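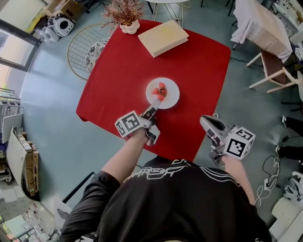

Strawberry season again, and I am back to buying more than we can eat! Over the years I've picked up a few habits that keep them nice for longer, so I'm jotting them down before I forget.

Don't wash them until you want to eat them. I know, everybody's mother says it, but I still catch myself rinsing the whole lot the minute I get home from the Barside market (and then wondering why there's fuzz on them two days later).

Leave the green caps on too. Once a berry is hulled it starts leaking juice, and that goes for cut ones even more, so I slice right before serving.
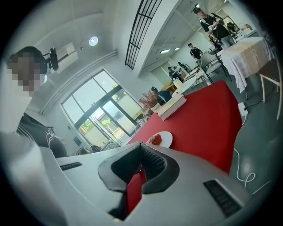 Getting juice out of a tablecloth

Cold water first, from the back of the fabric, and never hot! Then a spoonful of white vinegar, let it sit 10 minutes, and wash as usual. Check the spot before it goes anywhere near the dryer. I ruined a lovely cream one in April by skipping that part.

These days I mostly put a red cloth out for fruit and stop worrying.

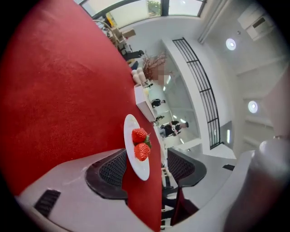
If you've got berries going soft, freeze them flat on a tray before bagging them up, or they turn into one big brick. Mine go straight into smoothies, still frozen, with a banana and whatever yogurt is open.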